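Tovedby College - part-time evening intake, is it worth it?

hladun_152
Anyone here done the part-time engineering certificate at Tovedby? Fee is 2682 and I work days.

trerkis
Did it last year. Labs are good, lectures are average.

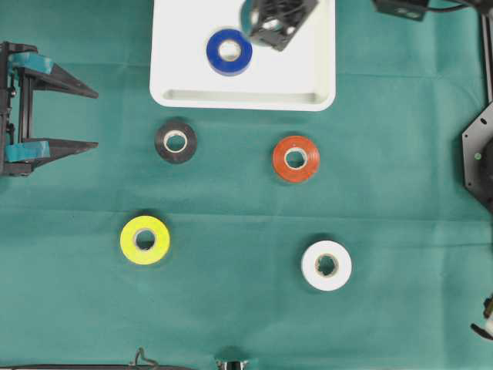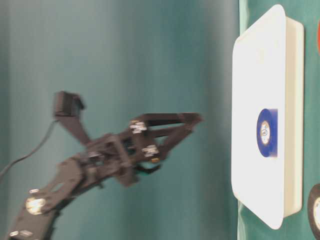 White tray on the green work surface, both shots

oldcampus
I disagree on the lectures - mine were fine. Parking is the problem, 115 spaces for the whole site.

trerkis
Depends who you get, I guess.

hladun_152
Is there a deposit?

oldcampus
200, paid by the end of October. It comes off the fee.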